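Vaughn Halvorsen
12 May 2026

Re: hand guiding vs. remote for the bin racks

Mortimer Van Dusen wrote:

> We have one Fesik on loan until the end of the summer and I would like
> to get it picking parts out of plastic bins on a two-sided rack. Up to
> now all our teaching has been by hand, meaning I put the arm in free
> mode, grab the wrist and walk it through. That worked fine for the
> screw feeder. For the rack it is going badly. My shoulder is in the
> shot half the time and I can't get the wrist down into the lower bins
> without bending over the top ones.
>
> So, questions for anyone who has done this. Did you switch to remote
> control, and was it worth the trouble? How many demonstrations did you
> need before it did anything useful? And do you record the failed ones
> or throw them out? I have seen both recommended on this list.
>
> Also, is anybody still on Woo for the recording, or has everyone moved?
>
> Mortimer

Mortimer,

We went through the same thing in February and switched. I'll take your questions more or less in order.

Hand guiding first. I still use it for anything where the feel of the contact matters and the arm is out in the open. Pressing a cap on, seating a connector, that sort of work. With your hand on the wrist you know right away when something binds, and you back off without thinking. You lose that over a remote link, or most of it. Our leader arms do have some force feedback, but it's mushy, and two of our operators turned it off in the first week and never turned it back on.

A rack is a different story. Your body is in the way, as you say, and it is in the way differently for every bin. We trained on a batch of hand-guided picks and the policy was quite good as long as I stood next to the rack with my arm out. When I stepped back it hesitated over the bin and then drifted left. It took me a couple of days to work out that it was looking for my sleeve. You can mask the person out of the video, and we tried that, but then you are also masking the bin rim behind the sleeve, and the rim was the one thing we wanted it to look at.

So yes, remote. The operator stands back from the rack with the leader arms and looks at the head camera and the wrist camera on a monitor. No direct view. That last part caused an argument here. People want to look past the monitor at the real rack, and they are faster when they do. The trouble is that they then use things the robot can't see. One operator was making lovely clean picks from the back corner of a lower bin, and the head camera had no view into that corner at all. He was leaning over to look. The robot had nothing to learn from in those. We turned the operator station around so it faces the wall, and after some grumbling everyone got used to it.

It is slower. A pick I could do in a few seconds by hand took me most of a minute on the first day. It gets better over a week or so and then stops getting better. Plan on that.

On counts. We have 2,207 recorded episodes as of this morning. Of those, 1,000 are plain picks from an upper bin and the rest are lower bins, transfers from one level to the other, and recoveries. The upper bins worked passably well before we had recorded the full set, and I think we could have stopped earlier there. The lower bins did not work at all until we went back and recorded them with the crates pushed around, turned a little, tipped toward the operator, and so on. Our early ones were all done with every crate squared up on its rails, because the fellow setting up was tidy. The policy learned where the crates were and paid no attention to whether they were still there. If you get one thing out of this message, make it that. Have somebody move the crates between takes, and don't let it be the person operating.

If I were starting over with one arm and a loan period, I would aim for 2,000 total and spend at least half of them below the top level.

On failures, we keep them but we mark them. There are really two kinds. In one kind the operator misses, backs out, and tries again and gets it. Keep those, whole. They are the best thing in the set. Our policy learned to back up and re-approach entirely from episodes like that. In the other kind the operator drops the part outside the rack, or jams the wrist against a post and has to be reset. Those go in a separate folder and don't get trained on, though I look at them now and then when I'm trying to find out which parts of the rack people have trouble with. We did once train on everything by accident. I don't recommend it. The arm picked up a habit of stopping dead near the center post.

The posts deserve a mention of their own. Polished stainless is hard on the cameras. It reflects the bins, so there is blue in places where there is no bin, and the reflection moves when the head moves. Hand-guided or remote makes no difference there. We thought about wrapping the tubes in matte tape and decided against it, since the customer's racks at Vurkholm are going to be shiny whether we like it or not. What did help was recording with the head at several heights and turned to either side. Operators also get fooled by the reflections on the monitor at first, so give them some time on the station before you start keeping anything.

Head camera views of the rack, two different angles: 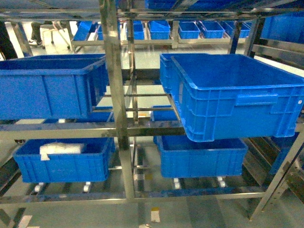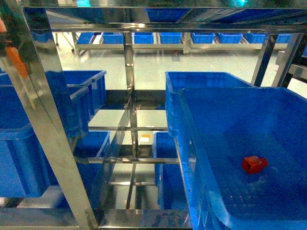 For the wrist camera, mount it lower than you think you want it. Ours was up high on the bracket that came with the arm and by the time the fingers were down near the floor of a deep bin, all it saw was side wall. I made a new bracket out of scrap aluminum. The drawing is ugly but I can send it.

Woo: yes, we are still on it, though probably not for long. Recording is solid. What bothers me is playback, which drops the wrist stream out of sync on long episodes, by enough that you can see the fingers close on one screen before they close on the other. The files themselves are fine, I checked the time stamps. If you cut your episodes short, one pick each, you will never run into it. We have a license for Fititz 2 sitting here and I've used it for a few afternoons. The labeling screen is a lot better. It would not talk to our leader arms without a converter script, and the script is not something I would hand to another person yet.

Some smaller items, in no order:

Write down who was operating for every episode. We didn't for the first few weeks and I regret it. Two people can do the same pick in very different ways. One of ours always comes in from the right and another goes straight down, and when we mixed them evenly the policy would sometimes start one way and finish the other, and hit the rim.

Agree on a start pose and make everyone return to it before pressing record. Same with the end.

Thirty minutes at a time on the station is enough. After that the picks get sloppy and people start dragging the fingers along the bottom of the bin to find the part. The robot will copy the dragging very faithfully.

Scale your leader motion down for the lower level. We run it one to one above and at half below, with a foot switch to change over. The switch gets recorded as a channel too, and we leave it out of training.

And keep some of your hand-guided data if you have clean stretches of it where you are out of view. I threw all of ours away and would now like to have the last few inches of those grasps back. The contact part was better than anything we have gotten remotely.

One question back to you. How is your Fesik holding position with the arm stretched all the way out? Ours sags a little at full reach, enough that the leader and the follower disagree by a finger width on the far side of the rack. I have a correction in for it but it feels like a patch, and I'd like to know if it's our unit or all of them before I write to the factory.

Vaughn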